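Keeping red pile fabric decent (velvet, plush, that sort of thing)

Quick ones, typing this before the kids get home. Red shows everything. Lint, dust, the pale bits worst.

1. Lint first. Dry rubber glove, short strokes, one direction. Shake the glove outside.

2. Lift small toys off before you brush, don't go round them. You'll miss the bit underneath. 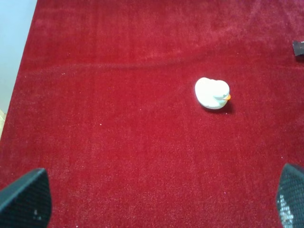

White duck on the red. A few faint pale specks of lint or dust too.

3. Pale lines where it's been folded? Steam from the back, never press the front. Hold the steamer 4 cm off and keep it moving. Randa Hijazi at Pillbridge put me on to this, I'd been ironing mine flat for years. Oops.

4. Chocolate. Keep it wrapped or keep it off.

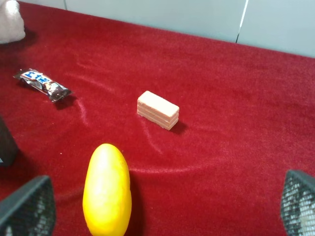 If it does get in, let it harden, scrape with a spoon, then dab with cool water and a drop of dish soap. Don't rub!! Rubbing spreads the colour adn crushes the pile.

5. White fluffy stuff sheds. Give it a good brush somewhere else before it goes anywhere near red. Ties and bands come off first if they will come off, fluff packs in around the edges. 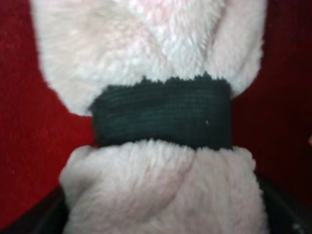 Fluffy white, dark knitted band. Fur pokes up over the top edge.

6. Little things get a tub. Old marg container does fine. Check the folds before you shake the cloth out or you'll be crawling round the yard Saturday arvo.

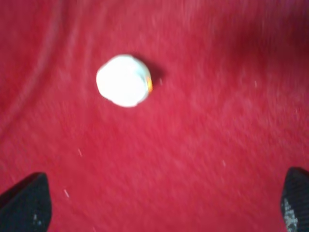
7. Storing it. Roll, pile side out, round a cardboard tube. No folding. Clean cotton sheet over the top, not plastic.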